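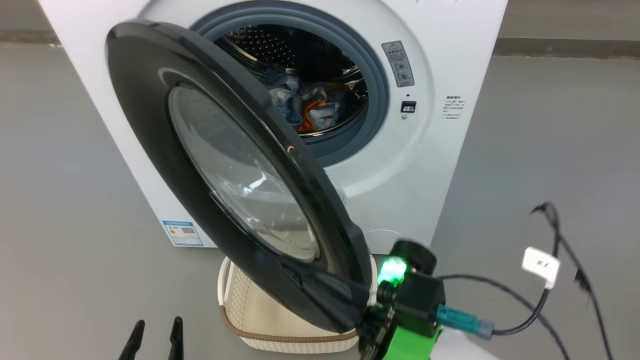 Lamier opens its fourth wash-and-fold shop in August

I'm Benedetta Ruggiero, and I've run Lamier for 9 years now, so yes, I'm a little giddy typing this! Our new shop in Zuccaro opens in August, and we'll be taking drop-offs from 7 a.m. (bring coffee, we won't judge).
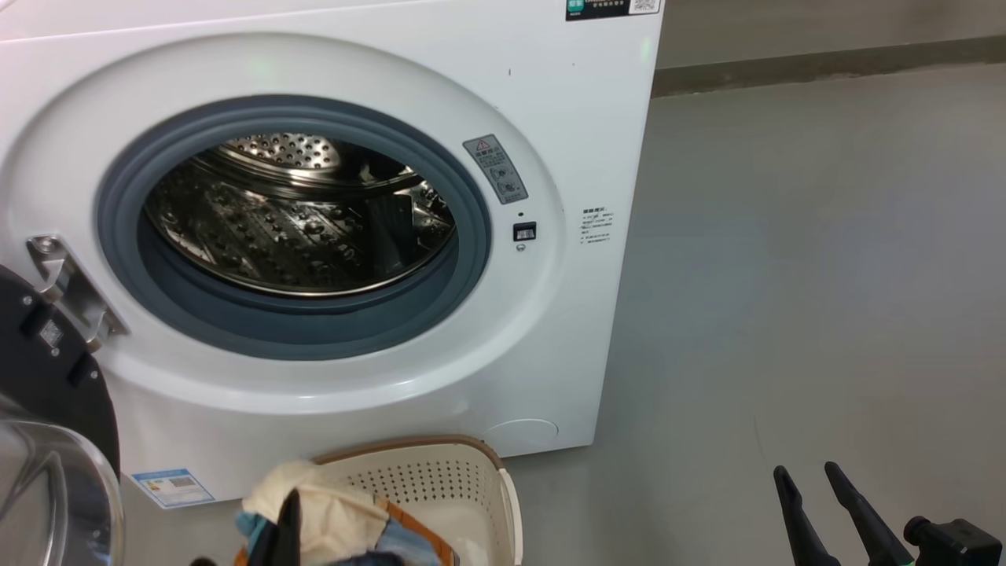 We're hiring 3 people for the early shift and would love to hear from folks who live nearby. Prices stay the same as at our other shops, and comforters are half off all through opening month. Regulars keep their punch cards too – I got 57 emails asking me that!

Press questions and job notes can go straight to me at the Zuccaro shop.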